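In Praise of a Cleared Table

Print this page | E-mail this article

By Graham Treloar
17 July 2020

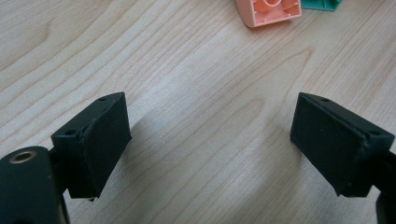

My mother cleared the table every night before bed, and I mean cleared it, down to the wood, with the salt put away and the mail carried off to wherever mail went in that house. I thought it was a fussy habit and swore I would never keep it up. Well, I am a good deal older now and I have come around to her way of thinking (she would be insufferable about it, bless her).

Ours is a pale table with a long, wandering grain, the kind you can follow with a fingertip while somebody tells you a story. We bought it from a man named Clive Rudd in Hollis, who had sanded it down in his garage and talked for the better part of an hour about which way to wipe it. For years I hardly saw the thing. It held the laptop, the library books, a bowl of keys that fit no door we own, and usually a sweater. We ate at one corner, elbows in, like people on a train.

Then last October my friend Hilkka Sjöberg came to stay for 13 days, and the first morning she moved everything off it onto the stairs, without asking, and set down two cups of coffee. I was a little put out, I'll admit! But we sat there until lunch. I can't remember when I had last sat anywhere until lunch.

I know there are people who love a busy table. My neighbor Nigel Parsons says a bare one makes him feel he's waiting for the dentist, and I do see what he means, because a home ought to look as though someone lives in it. Let the shelves be crowded, then. Let the hall closet be a disgrace (mine is). A table gets used for so many different things in a day, bread dough and tax forms and jigsaw puzzles, and every one of them goes easier if you don't have to dig for a place to start.

So I wipe it down at night now, along the grain, the way Clive told me to. The keys have gone into a drawer, and I still haven't found out what they open.

Print this page | E-mail this article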